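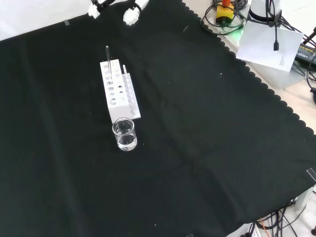 Slide 1. Test tube rack and beaker on a black cloth.

Small-batch dyeing: keeping color the same from one lot to the next
Speaker notes, October 2021

Leave the title up while people find seats. Start with the complaint we all get: a customer buys two skeins of the same green, and at home under a lamp they don't match.

Slide 2. Who we are. Stulteo dyes wool yarn for small shops. Our usual lot is 13 skeins because that is what the big pot holds. Skip the company history unless someone asks.

Slide 3. Water. Our shop in Sernau is on hard well water. Reds went dull every July when the well ran low. We put in a softener and kept the recipes as they were. Tell people to test their water before they change a recipe.

Slide 4. Weighing. Dye powder by the spoon is fine for one scarf. For a repeat order it has to be weighed. We mix stock solution at 2 grams of powder to 200 milliliters of water and measure from that. Label the jar with the date — old stock shifts, blues first.

Slide 5. Heat. Bring the pot up slowly. Fast heating gives streaks, and no amount of stirring later will fix them. Hold, then let it cool with the yarn still in.

Pause for questions. Someone will ask about the microwave. Answer: good for samples, poor for matching.

Slide 6. The Kenska order. A run of 1,000 skeins in one gray. We dyed a small sample before every lot and compared it with the first one, dry, by the north window. Three lots were overdyed to charcoal and sold separately. Pass the two gray skeins around here and get them back.

Slide 7. Records. Show the Sukprasert sheet: fiber weight, water, dye, acid, time, snip of yarn stapled in the corner. Copies are on the table by the door.

Last slide is the supplier list. Leave it up during questions. If time is short, drop slide 5.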